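Workshop notebook, Ludach script room
Mar 4, 2020

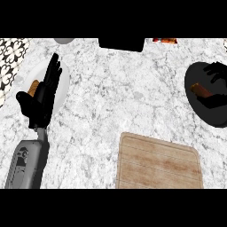 Second day back on the kitchen episode and I think we finally have a shape for it! The trouble yesterday was that every draft opened on talk: two sisters, one table, four pages of who said what at the funeral. We read it aloud twice and both times the room went flat at the same line. So this morning we threw out the dialogue altogether and wrote the first page as objects only. White marble counter with gray veins in it, a round white plate, a short piece of crusty bread held over the plate. Then one line of speech, and only one. It's so much better. The bread gives the older sister something to do with her silence, and when she does speak it can be about something tiny (I have her asking for the salt, may change).

Want to keep the rule from this for the rest of the series: first page of each episode, one spoken line. Might be unbearable by episode 3. We'll find out.

Timing. Read the new opening with the stopwatch, 444 words including action lines, and it came in at just under three minutes. The old one ran nearly five. That gives us back the time we needed for the bus station, which I had more or less given up on. Bus station is IN.

Notes from the read-through, before I lose the sheet:

- Page 2, the phone call still explains too much. We already know the house is sold from the boxes in the hall. Cut from "as you know" down to the door.
- Page 6, big laugh where we didn't expect one (the neighbor with the casserole). Don't touch it.
- Page 9, younger sister sounds like the older sister. Covered the names with a strip of paper and half the room guessed wrong. She needs shorter sentences and she should interrupt more.
- Page 14, the flashback. Two votes for keeping it, two for cutting, and I keep switching sides. Parked.

The covered-names test is my favorite thing we've picked up all year, by the way. I got it from a Bhattacharjee workshop handout, one photocopied page that somebody had left in the Elard library copy of a book on radio plays. Takes ten minutes. It's brutal. Try it on your own pages before you bring them in, and do it a day after writing them, when your ear has cooled down a bit.

After lunch we did the sound pass, reading with eyes shut and saying stop whenever we couldn't tell where we were. Seven stops, five of them in the middle section. The move from the garden to the cellar is the worst. I'd written "she goes down," which is fine on paper and useless to anyone listening or half watching. Changed it so she starts a sentence outside in the wind and finishes it inside, with the echo. Lovely, and it costs nothing. We tried it three different ways just because it was fun to hear.

Weris application: they want a sample of no more than 20 pages and a statement of up to 1,000 words. I'm for sending the kitchen opening and then jumping straight to the bus station, with a short bridging note between the two. The other view is that a reader should get one unbroken stretch. Fair point, but the unbroken stretch has the cellar in it, and the cellar isn't ready. The statement is about half done and too polite. It talks about themes for two paragraphs before it mentions a single person in the story. Start with the sisters.

Also, titles. "The Long Table" is taken (twice!). "Salt" is probably taken by everybody. I like "What's Left in the Hall" and I seem to be alone in that. The list is on the inside of the cupboard door, add to it.

For next session:

Bring two versions of page 9, one with the younger sister talking too much and one where she barely talks.
Print the new opening single-sided so we can lay it out on the floor again.
Someone please find the blue folder with the August outlines. There was an ending in there that we dropped for being too quiet, and after today I think quiet might be just what it needs.
New batteries for the stopwatch.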